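Progress report, second period
Work package 2: Demonstration data from hand-held grippers for basket packing and unpacking
Prepared by: Frida Baldursdóttir
For: Savita Tiwari, program office, Kasier

1. Status

Work package 2 is on schedule with one exception (section 5). Recording for the soft-contents condition is complete. Training on the combined set started in August and the first evaluation results are given below. The spending summary is sent separately by the finance office.

2. Setup and recording

All demonstrations in this period were recorded with hand-held grippers in furnished rooms, on a gridded cloth laid over the work surface.

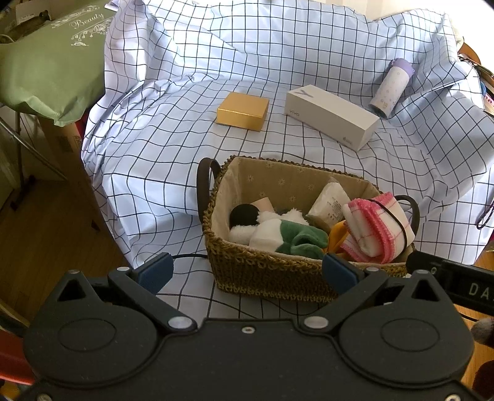
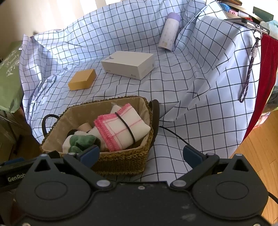 Views from a hand-held gripper, lined basket and loose objects on the gridded cloth, soft-contents condition.

The task is defined as a single transfer. The operator moves one object from the cloth into the basket, or one object from the basket onto the cloth, and then withdraws the gripper. A recording is accepted if the object is released inside the target area, the basket has not been moved by more than one grid square, and no other object has left the basket. Recordings that fail any of these tests are kept but labeled separately.

We accepted 660 demonstrations in this period. A further 371 were recorded and not accepted. The rejection rate is higher than in the first period. The main cause was contact with the basket handles during withdrawal, followed by unintended lifting of a neighboring soft object. Both are informative for the failure detection task in work package 3, and the labeled rejects have been passed to the Boiko team in full.

The cloth is deliberately left with folds. In the first period it was pulled flat and taped, and the policy trained on those recordings lost accuracy as soon as the surface was uneven. Fold shape is not controlled or recorded. Operators are told only that the cloth should not be smoothed between demonstrations.

3. Pose estimation

The hand path of each demonstration is recovered from the gripper camera and the inertial sensor. The grid was expected to help, and it does so when the gripper is high and the cloth fills a large part of the view. When the gripper is low over the basket, few grid lines remain visible and repeated squares produce false matches between neighboring cells. The error appears as a sudden sideways step of one square.

Two changes were made. The matching stage now rejects any solution that implies a step of one square between consecutive images, and the background outside the cloth is no longer masked out. The second change had the larger effect. Furniture, floor edges and stored items in the room are irregular and give more reliable reference points than the grid itself. After both changes, 31 of the accepted demonstrations still required manual correction. They remain in the training set with a flag.

4. Training and evaluation

The policy architecture is unchanged from the first period. Three training sets were compared: flat cloth only, folded cloth only, and both combined. Evaluation was carried out on the fixed arm in the Ireck laboratory with the same type of finger pads as on the hand-held units. None of the evaluation baskets were used in training.

For rigid boxes, the three sets gave similar results and we do not consider the differences meaningful. For objects leaning on a fold, the flat-cloth policy approached at the wrong height and closed above the object in most trials. The folded-cloth and combined policies both corrected their height during the approach. The combined policy was the more repeatable of the two and has been selected for the next stage.

Removing soft objects from a partly filled basket is still the weakest case. The policy reaches the correct object but often closes on two layers of material, one of which belongs to the object beneath. Lifting then drags the second object toward the rim. Reducing the closing force did not solve the problem and made the grasp less secure. A shallower closing depth gave a modest improvement with folded textiles and none with plush items.

We also tested whether the policy depends on the color of the finger pads. Replacing the pads on the fixed arm with gray ones caused a clear drop in performance on all object types. Pad color will therefore be held constant until recordings with a second color are available.

5. Deviations from the plan

The comparison between operators has been delayed. The plan called for an equal number of demonstrations from each operator, but one operator was unavailable for part of the period and the resulting set is unbalanced. Analysis on the present data would confuse operator style with object type, as the missing sessions were mostly box transfers. The sessions will be repeated in the next period within the existing budget.

The Troton storage server was full for nearly 2 days during recording. No data was lost. Recordings were held on local drives and copied afterward, and checksums were compared for every file. Automatic cleanup of temporary files is now in place.

6. Work planned for the next period

Repeat the missing box transfer sessions and complete the operator comparison.

Record a smaller set with gray finger pads, using the same acceptance rules.

Add a closing-depth estimate to the policy output, trained on the soft-object demonstrations, and evaluate it on baskets with and without a fabric lining. The lining moves with the contents when they are pulled, and we do not yet know how much of the double-layer problem comes from this.

Deliver the flagged and corrected hand paths to Boiko together with the correction log.

7. Decision requested

We ask the program office to approve moving the operator comparison from the present period to the next. No additional funds are requested. The delivery date for the final data set is not affected. If approval can be given before the Friday planning call, the room bookings can be confirmed on the same day.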